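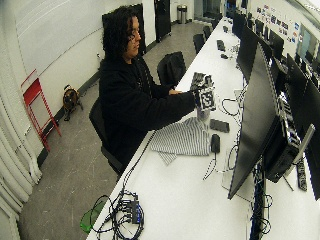

I put off buying a decent office chair for so long that my sister, Elba Palma, threatened to mail me her old one, and hers squeaks. So when the Fullton went on sale last August I finally gave in, and I've now had it at my desk through the end of one year and into the next, which feels like long enough to have an opinion.

A little about me first, because chair reviews are useless if you don't know who's sitting. I'm on the short side, I work from home most days, and I'm a fidgeter. I sit on one foot, I perch on the front edge when I'm reading, and I lean way over the desk when I'm doing anything with my hands (I mend, I glue, I sort buttons, you name it). My last chair was a hand-me-down dining chair with a cushion tied to it, so please keep in mind that the bar was low!

**Putting it together**

The box is heavy. Get somebody to help you up the stairs with it. Everything inside was bagged and labeled, and the instructions are the kind with drawings and hardly any words, which suits me fine. I had the base and casters on in no time, and then spent a silly amount of time on the arms because I'd put the left one on the right. The holes line up either way, so it's an easy mistake. If the armrest pads angle away from you, swap them before you tighten anything. It took me 34 minutes in all, including a hunt for my glasses.

**The seat**

This is the part I love. The cushion is firm for the first week or two and I nearly sent it back, but it softens up nicely and then seems to stay put. The front edge curves down, so it doesn't dig into the backs of your legs, and even at its lowest setting my feet are flat on the floor. That lowest setting is 16 — no, let me be careful, I just went and got the tape — it's 19 inches with nobody on it, and it sinks a bit once you sit down. If you're much shorter than I am you may still want a footrest.

**The back**

Good, with one grumble. The lumbar support slides up and down on a track, and it holds its place well enough if you sit like a sensible person. If you lean forward a lot and then flop back, as I do, it creeps downward over the course of a day. I push it back up after lunch and think no more about it. The recline is smooth and has a tension knob under the seat on the right side, and it takes a great many turns to make any difference, so keep going.

**Arms and wheels**

The arms go up and down but not in and out. At their lowest they slide under my desk with a hair to spare, so measure yours first. My friend Bhavana Mudaliar bought the same chair on my say-so and hers bump the drawer every single time, and I've heard about it. The wheels are quiet on wood and stubborn on carpet. I've got a low rug in the office and getting over the edge of it takes a real shove.

**Wear so far**

The fabric picks up lint like you wouldn't believe, but a damp sponge takes it right off. No squeaks yet. One of the plastic caps on the base popped loose before Christmas and I wrote to the company about it. Somebody named Brodie wrote back the next morning and sent me a bag of seven of them, so now I have caps for life.

I did try the Alemneh in a showroom before I settled on this one. It's a lovely chair, softer from the first minute, with arms that swivel every which way, and it costs nearly twice as much. If you sit for very long stretches without getting up, it might be worth the extra. I get up constantly for tea, so I couldn't make the case for it.

I'd give the Fullton four stars out of five, with the missing star split between that sliding lumbar piece and the rug business. I'll come back and add a note if the cushion goes flat on me.

Posted 17/01/2022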